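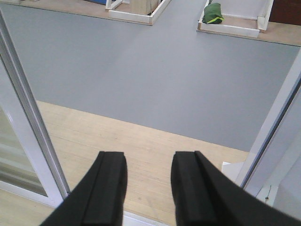
Sliding doors, October

I've been thinking about sliding doors again. Greer Rankin says I need a new hobby, and she may be right, but we have a patio slider at our place on Trindwood that has stuck every fall since we moved in, and once you start paying attention to sliders you can't stop.

What I like about a plain white sliding door is how little there is to it. A panel, a track, something to grab. Ours dates from around 2000 and the track has a dent where a previous owner must have dropped something heavy, so I get a little jealous when I see a nice straight one!

The handle side

White aluminum frame, clear glass, and a silver handle with a curved grip that hooks around into a J and finishes in a little knob. I'm very fond of that knob. Look down at the white track too – two grooves running side by side, same layout as ours, minus eighteen years of my family's crumbs.

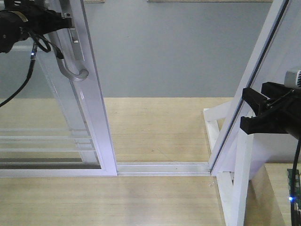 Things people asked me after the last batch

Maricica Ghiță wanted to know how I clean the grooves at home. An old toothbrush and the skinny vacuum nozzle, then a damp rag wrapped around a butter knife. I do it in the morning before anybody wants to go out to the patio, and it takes me 20 minutes if I don't stop to look at the birds.

Somebody else asked about oil. I don't put oil in mine – it turned the dust to paste the one time I tried. A dry silicone spray on a cloth worked better for us, and I go easy with it.

And yes, I did finally order the new rollers from Assefa. They're still in the box on the hall shelf, next to the screwdriver I bought specially. I'll put up pictures of our own door once they're in, dent and all.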